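I'd been told to come to the side door in Grindbridge, and I'm glad I listened, because the front one has a wardrobe behind it. Tinska is that sort of workshop. They make wooden block sets for schools and playgroups, they paint every block by hand, and there's stuff on pretty much every surface (kettle included).

I'd come to talk to the owner about colour, but we ended up on bins for the best part of an hour!

"People think it's all in the painting," she told me, clearing a chair. "It's the sorting that eats your day. You've got a finished batch, 330 pieces, greens and reds all in together, and someone has to turn that into sets."

She started in the back bedroom of her house in Lewis, with shoeboxes. Shoeboxes are fine for a week, she says, and then the corners go. After that came plastic crates, which she hated – too deep, and you were forever fishing about with your arm in up to the elbow. The metal bins she likes. They're open at the top, you can see what you've got, and a bit of bashing doesn't bother them.

"I did think about repainting the insides," she said. "Then I thought, why? They'd look like that again by August."
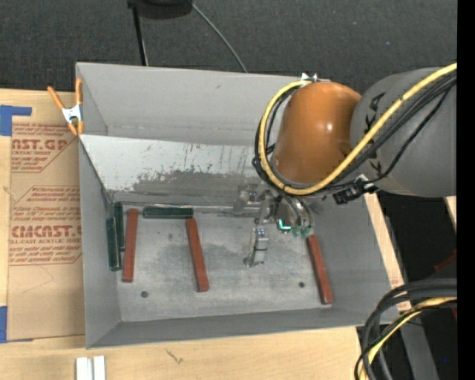 The long blocks are her favourites, and I can see why. Dark green and a reddish brown, good plain shapes, the kind of thing a four-year-old will make into a bridge and then a fence and then somebody's dinner. She went through an awful lot of greens to get there. The first was too minty ("like a dentist's") and the next dried nearly black. The one she uses now she mixed by accident late one evening and very nearly didn't write down.

And the red?

"Oh, the red was easy. I wanted it to look like a flowerpot."

A small set has 84 blocks and goes out in a cotton bag. The big one, which she calls Wesuvora after a volcano her son made up, is 700 and needs two people to lift. I asked who on earth buys 700 blocks. Nurseries, mostly, and one grandfather who rang up to check it really was that many and then ordered it anyway.

She doesn't have much time for neat packing, I was pleased to hear. The blocks go in how they go in. What she does fuss over is the edges, and every one gets a thumb run along it before it's bagged. She did a few while we were talking, without looking down, and put one to the side.

"That's a splinter," she said. I couldn't feel a thing.

It was nearly 6 by then and the kettle had finally been found. She'd like a bigger table next, and perhaps a second sink for the brushes.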